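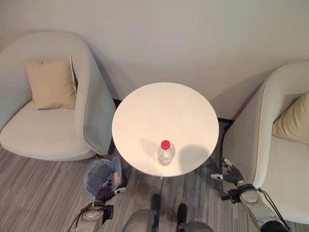 Halyna Melnychuk would start with the valves, and she concedes that most people start with the pump. In a small water system, she said, the pump gets the attention and the budget, and the valves get a line in a spreadsheet.

Melnychuk has run distribution for the Clornwood water district since the merger with Bruseo. The district has 522 service connections, most on four-inch main, and a single storage tank above the old quarry road. Her subject on February 19, 2020 was unaccounted-for water: the difference between what leaves the tank and what the customer meters record.

"You have real loss and you have paper loss," she said. "Paper loss is a slow meter or a bad read. Real loss is in the ground. You have to separate them before you dig."

Her method is the night flow test. Between two and four in the morning, demand in Clornwood is close to its floor, and whatever still passes the tank meter is mostly leakage. The crew closes one isolation valve at a time and logs the change in flow at each step. A drop larger than the expected household use marks a section for listening equipment.

The test depends on valves that close fully. When the district exercised its valves in July, roughly 40 percent either would not seat or could not be located under the paving. "The drawings showed them," Melnychuk said. "The drawings were from before the road was widened."

Replacement is going street by street, beginning at the Bruseo end, where the pipe is oldest. Each new valve is recorded with its turn count and direction of closing. Some of the older ones close counterclockwise, and at least one was broken by a crew member who assumed otherwise.

Asked about acoustic loggers, she was lukewarm. They perform well on metal pipe, in her view, and poorly on the plastic main laid in the newer subdivisions, where sound fades over a short distance. She would sooner put the money into a second zone meter.

"With two zones I can tell you which half of town to look in," she said. "At the moment I get one number for everybody."

The zone meter is in the draft budget. The vault it would sit in still has to be priced.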